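Handling rules for kitchen cells: what changes in revision 12

Revision 12 of the Naltano handling rules takes effect in April. It covers arms working within reach of sinks, dishwashers and drying racks, and replaces the two separate sheets that sites have been using for wet work and for crockery. Sites running the Jindetti task set should read sections 3 to 6 before their next scheduled run. Other sites can wait for the printed copy.

The largest change is in section 3, on grip. The old text allowed a plate to be held anywhere on the rim provided it did not slip during a shake test. The new text asks for an edge grip with the plate close to vertical before the arm moves over the rack, and limits the speed of the wrist from that point until release. The closing force is to be set from the lightest plate in the set. Petronella Kekana, who edited the section, notes that several sites had been tuning to the heaviest one and accepting chipped rims as wear.

Section 4 deals with the approach. The lower rim must come down in line with the slot, and the arm must stop above the rack frame for a position check before the final descent. A plate that touches the frame on the way down counts as a contact event and is logged, whether or not it is then placed correctly. Earlier revisions logged only failed placements. Operators reviewing older records should bear in mind that the two counts cannot be compared.
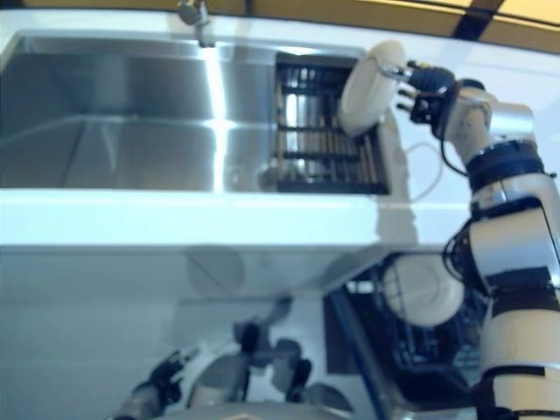
Release is covered in the same section. Fingers open only when the force reading at the wrist shows that the rack is carrying the weight, and the hand then withdraws along the line of the plate. Sideways withdrawal is no longer permitted where another plate stands in the next slot.

Section 5 is new and concerns open appliances. A dishwasher door that is down counts as a fixed obstacle for planning purposes, and so does any rack that has been pulled out. The position of both must be confirmed at the start of each run and again after any pause in which a person has entered the cell. If the door has moved, the run is abandoned and restarted. Carrying on with a corrected offset was allowed under revision 11 and is now withdrawn.

Section 6 is on cables. Those fixed to the arm must be secured on both sides of each joint they cross, with enough slack for full travel. Any loose cable on a work surface is to be recorded in the pre-run sheet with its position, and routed away from the basin before water is used. The wording here was argued over at some length. Leobardo Tlapale wanted a complete ban on loose cables at counter height; the drafting group kept the recording rule for dry runs and adopted the ban for wet ones.

Reflective surfaces have been moved to an annex. Steel basins and gloss cabinet fronts can return false depth readings, and a mirrored arm may be picked up as a second object. The annex sets out a masking procedure and a short test using a matt card. It is advisory for this revision.

The draft was checked against 1667 placements submitted by Ollari and Bañuelos. Of these, 161 would be logged as contact events under the new section 4, and 98 of those were recorded at the time as clean. The drafting group considers that sufficient grounds for the change in definition.

Comments on the annex should quote the clause number and be sent to the drafting group by the end of April. Comments on sections 3 to 6 will be held over to the next revision.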